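Notebook: bottle to crate, teaching by remote control

2025-10-24, written up at the bench by the Kivcombe teaching group

I meant to write this up straight after the last run and then went off to make tea, so forgive me if the order wanders a bit. The job for the day was the bottle task again: take the bottle from the black tray, carry it over to the red crate and set it down in a compartment. It's all in the simulated warehouse room for now, driven by hand with the Pundix controller, and every run is saved so that the arm can learn from what we did. I had planned on 30 good runs before lunch and I'm afraid I was being optimistic (I usually am before lunch).

Getting started was slow. The controller had kept its settings from the Chala work back in May, when we were pushing flat parcels about and wanted big sweeping movements, and with those settings the slightest twitch of my wrist sent the gripper off towards the shelves. I turned the hand scaling down until it felt like stirring a thick soup, which is the best way I can put it. Slow, but you always know where you are. If you're picking this up after me, please leave it there, or at least write down what you changed it to!

I also spent longer than I should have on the approach. There are two ways of coming at the bottle and I've gone back and forth on them all week. You can bring the gripper high over the tray and drop down on the neck, or you can come in low from the side of the crate and slide along. The low way is quicker and looks very clever when it goes well. The high way is dull and I now much prefer it, as the arm has more room and I can stop and have a think while I'm up there. 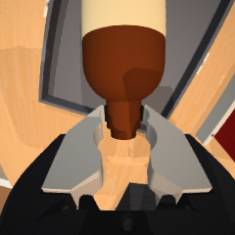
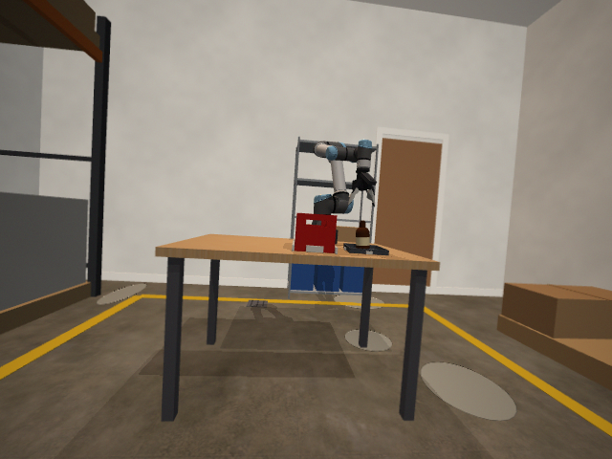
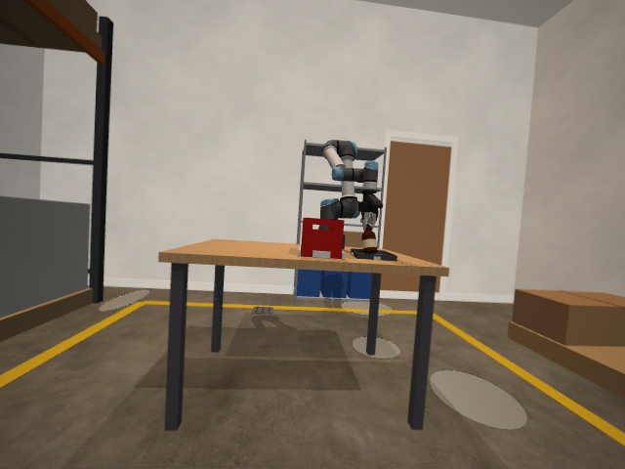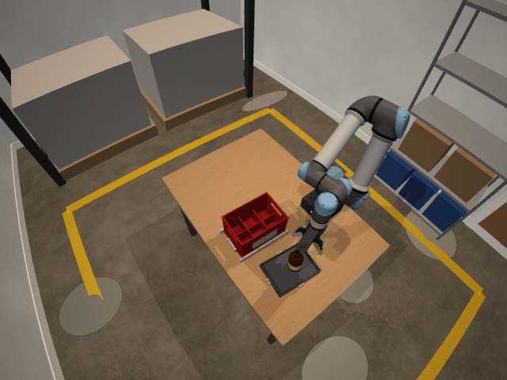

The neck is a fussy thing to aim for. From the room view I can judge left and right well enough, but depth is mostly guesswork, and I found myself easing down, switching to the close view, going back up a touch and easing down again. All of that dithering goes into the recording, of course. We had a long chat over the bench as to whether it matters. My feeling is that a little hesitation is fine and may even be useful, so long as it ends in a proper correction. What I don't want is a learner that has picked up my habit of hovering while I scratch my nose. I threw out 4 runs for exactly that and felt better afterwards.

Things I want to remember for next time:

- Go to the close view before shutting the fingers, every time. I skipped it when I was getting tired and those were the runs I had to bin.
- Close gently, wait a moment, then lift. If I lift while the fingers are still moving, the bottle swings and then I'm chasing it all the way to the crate.
- Say the compartment out loud before starting. It sounds daft, but I dithered far less over the crate once I'd committed to one.
- Move the start position of the tray a little between runs. I forgot for a whole stretch in the middle and so we've a batch that all look alike.

In the end I kept 20 runs, which is short of the plan but they're nice clean ones and I'd be happy to show them to anybody. The Clustden trainer is set to go through them overnight at 900 steps a pass, with the same settings as before so that we can compare fairly. I haven't labelled the grasp moments yet. I know, I know. It's a job for a quiet hour with the radio on, and I'll put the labels in the usual folder next to the runs.

One small worry to leave on the page. Every run I made has me taking hold at the neck, and I don't know what the learner will do when the neck is awkward to reach. We ought to record a set with the grip lower down on the body, even if it's clumsier, and I'd like somebody else's hands on the controller for those so that they aren't all flavoured with my way of doing things.

Last updated after the evening tidy-up, scaling note added

Comments

benchtwo: Happy to do the lower grip set. I'm left-handed, so they'll certainly be different from yours.

mossy_k: On the depth problem, have you tried putting the two views side by side? I did that for the parcels and stopped bobbing up and down so much. It does make the picture smaller.

benchtwo: Side by side works for me as well. Can we keep the thrown-out runs somewhere? I'd like to see what hovering does to the learner, out of plain nosiness.

kettle_on: Found the controller at soup speed this morning and rather liked it. Left it alone, as asked.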